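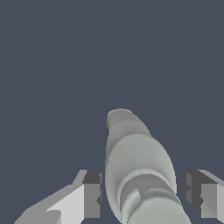 3. Shape words in the catalogs

3.1 What we had to work with

Five catalogs, four sellers. Skirnance, Nutumora and Stamatopoulos put out one each; Kudwood puts out a main book and a thin winter supplement, and we kept those apart. The supplement repeats some entries from the main book but the wording is often new, and wording is what we were after. All told 2,868 entries for squash, gourds, cucumbers and eggplant. Melons were left out. They are sold on sweetness and the shape, where given at all, is nearly always just "round" or "oval."

An entry is one named variety with its blurb. If a blurb covered two varieties ("as above but yellow") it was split and the shared words given to both. Entries with no blurb at all were kept in the total but obviously carry no shape words. Mixed packets were dropped before counting.

Typing up was done from paper for Stamatopoulos, whose web pages leave off the last line of most blurbs. The other three came from the sellers' own pages, saved in February, before the spring rewrites. Nutumora changes its blurbs more than the rest and a reader going there now will find different text in places.

3.2 Five labels

We sorted shape words into five labels: globe, flat, straight, crooked, blunt taper. These are labels for the words, not for the fruit. A squash called "a fat little pear" goes by what the blurb says, whatever the thing in the garden looks like. We had no fruit to measure and did not try to get any.

Globe and flat gave little trouble. "Ball," "round," "apple-shaped" to globe; "pancake," "button," "wheel" to flat. Straight took in "even," "like a ruler," "same width end to end." Crooked was a grab bag – necks, hooks, swans, anything with a bend named in it.

Blunt taper was the hard one and most of this section is about it. By it we mean a body that is wider at one end and narrows to a rounded tip with no point. Figure 2 gives the general idea: a rounded, almost cylindrical body narrowing upward to a domed top, in muted gray with a little green, leaning somewhat. The lean has no bearing on the label. Nor does color.

3.3 Why blunt taper is hard

Sellers do not have a word for it. Farmers may, cooks may, but the blurbs go all over the place. Skirnance says "bullet" a great deal. Stamatopoulos uses "bottle" both for this shape and for gourds with a real neck, so "bottle" alone tells you nothing and had to be read with the rest of the blurb. Kudwood likes "thumb." Nutumora mostly avoids the matter and says "nicely shaped," which we could not code as anything.

Then there is "tapered" by itself. Tapered to what? A point, a dome, a stem? In the first pass every bare "tapered" went to blunt taper. That was too generous. Several of the same blurbs, further down, said "sharp tip" or "comes to a point," and those are a different shape. On the second pass a bare "tapered" was only counted if nothing else in the blurb worked against it. Pointed fruit went to a leftover pile along with stars, ribbons and the one eggplant sold as looking like a shoe.

"Teardrop" was argued over at length. A drawn teardrop has a point. But the sellers use it for squash that plainly have a rounded end, going by the rest of their own text ("a plump teardrop with no sharp end to catch on the netting"). Left in if the blurb had a word for the tip, out if not.

"Egg" was split too. Egg by itself to globe, "long egg" to blunt taper. Not a great rule. We could not come up with a better one that both readers would stick to.

3.4 Two readers

Chuensuk and Lo each read the full set alone, in a different order. Charoen Chuensuk grew up around market gardens and had strong views on what a cucumber may be called; Chi-keung Lo had none, which was useful. Neither saw the other's sheet until both were done. After that they met, went through every entry where the labels did not match, and settled on one. Where they could not settle, the entry got no label. No third reader was brought in to break ties.

Most of the disagreement sat where you would expect, between blunt taper and straight. A cucumber described as "long and slim with a rounded end" – is it narrowing, or does it just stop? Chuensuk tended to say straight, Lo tended to say taper. In the end the rule was that narrowing has to be stated or strongly hinted at over the length of the fruit. A rounded end is not enough by it self.

There was some drift as well. Both readers got freer with the leftover pile toward the end of there reading, probably from being tired. We had them go back over the opening part of their own sheets with the later habits in mind and fix what needed fixing. It did not change the ranking of the labels.

3.5 What sellers leave out

Direction. Hardly any blurb says which end is the wide one. For a squash on the vine you would guess the blossom end is wide and the stem end narrow, but plenty of long eggplants run that way too and are pictured lying down, so the buyer gets no help. We made no attempt to code direction. Someone should. It matters for packing, and growers who sell by the crate care about it a good deal more than home gardeners do.

Size words get mixed up with shape words. "Stubby" was a headache. It might mean short, or thick, or short because the tip is blunt. Counted as a shape word only next to another shape word. Same treatment for "chunky" and "slender."

Food words stand in for shape words all the time: sausage, loaf, pear, fig, bun. We let them through when the food has a shape most buyers would agree on. Sausage, straight. Pear to blunt taper, with the exception of blurbs that mention a neck. Loaf we gave up on – loaves come in every shape and Skirnance seems to use it to mean "big."

3.6 A note on pictures in the catalogs

We coded words only. Some catalogs print a photo with nearly every entry, others print one a page, and Stamatopoulos still runs line drawings in the older parts of the book. A reader who glances at the photo will see a shape whether or not the blurb has one, so for the sites the text was pasted into a plain sheet with no pictures before reading. For the paper book this was not possible and the drawings were covered with a strip of card. Both readers admit to having peeked once or twice. The entries in question are marked in the data sheet, and they are included in the counts in Section 4.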